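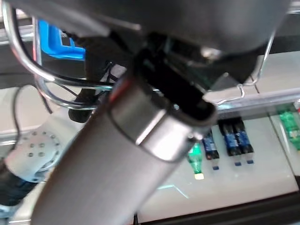

Black cables hanging loose, with a blue plastic bin behind them.

Keeping a glass-topped work table clear

A glass top is easy to wipe and shows everything you leave on it. Most of the trouble comes from two sources: cords that wander, and cups and small containers that get set down and stay there. The routine below takes a few minutes on a Friday and needs very little equipment.

Sort out the cords first

Unplug anything that can be unplugged before you touch the tangle. Work from the loose end back toward the plug. Pulling from the middle tightens the loops.

Bundle cords with hook-and-loop strips, never with wire ties, which can cut into the jacket. Leave enough slack that nothing goes tight when a lamp or tool is moved. Batex sells the strips in rolls of 200, far more than one table needs, but they can be washed and used again.

Black cords all look alike once they are bundled. A bit of colored tape at each end, same color on both, saves tracing them by hand.

Give drinks and small containers a place

A dark tumbler or thermos-style cup hides what is inside it. Old coffee, screws, pen caps — tip it toward the light and look before you rinse it or drop something in. Wash any insert or liner separately if it comes out, and let both parts dry with the opening uncovered.

Set metal cups down on a mat or a folded cloth. The glass will take the weight, but grit caught under a base leaves fine scratches. The Vila cork mat is a good size for one cup. 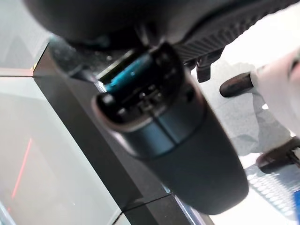 Use bins with holes for anything washed

Perforated plastic lets air in and water out, so it suits rinsed cups, brushes and sponges. Solid bins are better for cords, tape and dry parts. Keep the two kinds apart and don't stack one inside the other while anything is damp.

Crumbs collect in the small holes. Soak the bin in warm water with dish soap, then go over it with an old toothbrush from the underside.

Wipe the glass last

Dust first with a dry cloth. Then use one part white vinegar to 3 parts water, sprayed on the cloth so it doesn't run under the edges. Sultana microfiber cloths leave less lint than paper towels. Wash them without fabric softener.

Check for streaks from a low angle, near a lamp or window. If a ring stays behind, lay a damp cloth over it for a while and wipe again. Plug the cords back in once the glass is dry.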